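Wednesday, trial of the Zolance hand, second session

Started at the sink again. The loan period from Pustham ends in July, so I want all kitchen tasks finished before we talk about price. Firmware is the one they sent with the hand, I did not update it.

Grip settings today: force limit 50 percent for plates, 60 for the pan. With 50 the pan turned in the grip two times. With 60 it held, but I would not use this value for glass. The thumb closes a little later than the four fingers. It is in the manual (page 13) and one can shift it by a parameter, but the parameter is lost after each restart. I wrote to Pustham support about this – no answer yet.

The rubber set costs extra in their offer. I think we must count it in, the pads are a wear part and they say so themselves.
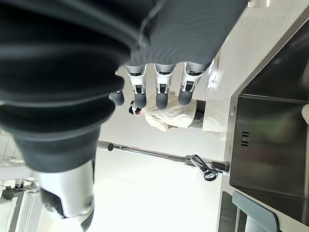

Corina Zürcher read the offer at lunch and remarked that the service contract is the real cost, and that she would ask for the same terms in writing from Clundance before anybody signs. She also wants to know who pays the shipping when a finger goes back for repair. I could not find it in the papers.

After lunch: log file stops after 128 entries and then writes over the oldest ones. I lost the first plate runs in this way. Please, whoever works with it next, save the log between the tasks!

Wiping with the sponge is better than I expected. The sponge stays in place also when the wrist turns. Opening a bottle cap is still bad, the index finger slips off and the hand does not notice it.

Still to do:
Repeat plates with log saved
Try the thumb parameter at half value
Ask Yamuna D'Souza for the old measurements with the Chin gripper, for comparison
Price for two spare finger sets

Hand is switched off and the cable is in the left drawer.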